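Do baby announcements really sell records? Project report
Sheyla Espinoza and Tin-yau Leung
16 Dec 2023
3 min read

Our question came from a claim we kept seeing on fan pages: a singer who shares family news right before an album gets a free sales boost. We doubted it, and we still mostly do.

We followed one case, the singer Moataz Ait Brahim, who posted in February that he and his partner were expecting. His album Prudavis came out 10 days later. Gossip site Jemham called the post "the smartest promo of the year" and gave no numbers at all.

We collected 1,134 public comments from under the post and read every one. Only 50 mentioned the album. Most of the rest were hearts, name suggestions and people arguing about whether he should have kept it private. Li-hua Hsueh coded the same comments separately and got close to our totals, though she was stricter than us about sarcasm.

We also ran a short survey at Cirerdale. Of the people who answered, few who knew about the baby could name a song on the record. Fans said the news made them "like him more," but liking someone is cheap and we had no way to check if they bought anything.

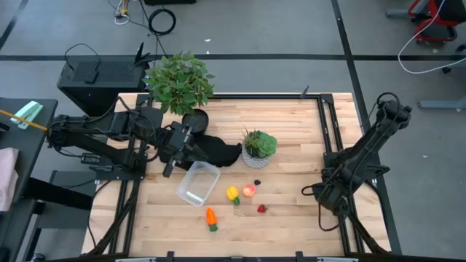
The weak point is the sales side. We had chart positions and nothing better, and the album was already doing well on preorders before the post - so a high first week proves very little. Our teacher, Mr. Babić, thinks we should have compared it with his previous album. Fair, but that one had no tour behind it.

We would not repeat the survey in the same form. Question four was leading.

Related
Why we stopped trusting follower counts
Koech and the fake breakup rumor
Who reads celebrity apologies?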